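## 4. Stirring without looking

Soup is an unkind test subject. It is pale, so is the pot, and the depth camera regards the two as one large opinion. Our first policy, trained on images alone, handled this by stirring the air above the rim with great confidence. The method in this section, which we call Jusivel, therefore takes its cue from the wrist. A spoon that has met a wall pushes back, and a push is much easier to read than a picture of cream on cream.

### 4.1 Task and set-up

The task is to put a wooden spoon into a pot on a domestic range and move it through one stirring cycle, keeping the side force at the wrist under a fixed limit. The spoon is already in the gripper when a trial begins; picking it up is a separate problem and belongs to a separate and more patient paper. The pot may stand on any burner the arm can reach. Other cookware may be left on the range, as it is in most kitchens belonging to people with better things to do.
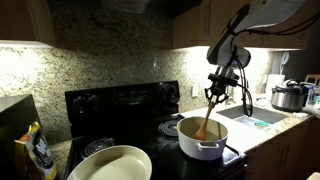
A trial is scored as a success when the bowl of the spoon stays below the rim for the whole cycle and the pot ends no more than 2 cm from where it started. Earlier work by Guo and Li left the second condition out. We put it in after a baseline run that stirred beautifully and delivered the pot to the edge of the cooktop.

Demonstrations were gathered by teleoperation. Horacio Villalba and Tia Fairclough gave 200 of them between them, and their styles differ enough that a classifier can tell the two apart from the wrist forces alone. Villalba scrapes. Fairclough, who cooks, does not. We kept both sets, on the grounds that a policy ought to know what scraping feels like before it is asked to avoid it.
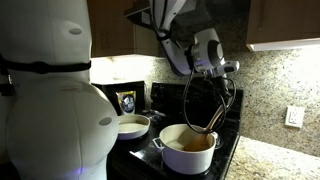

*Page last changed: June 17, 2021*

**Figure 6.** The spoon in the gripper, with its bowl in the pot. The shallow white pan to the left was treated as an obstacle.

### 4.2 Contact estimate

The controller keeps a short history of wrist readings and fits a circle to the points at which the side force rises. The centre of that circle is taken as the centre of the pot. The estimate is poor at the first touch, tolerable at the second, and after that improves so slowly that we stopped asking it to. Vision is used once, to choose the entry point, and is then politely ignored.

Chenxi Bai suggested weighting recent contacts more heavily, so that a pot which slides during the cycle does not leave the estimate behind. We adopted this after the plain version spent an afternoon defending the position of a pot that had moved.

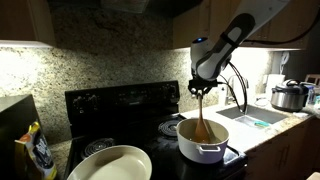
The weighting has a cost. When the spoon drags along the base, friction looks very like a wall, and the estimated centre drifts towards whatever the spoon is dragging through. Raising the tip slightly removes most of the drift and, with it, some of the stirring. We settled on a height by trial and would not defend it in front of a cook.

The policy was trained for 2000 updates. Longer training lowered the loss and did nothing we could detect for the soup.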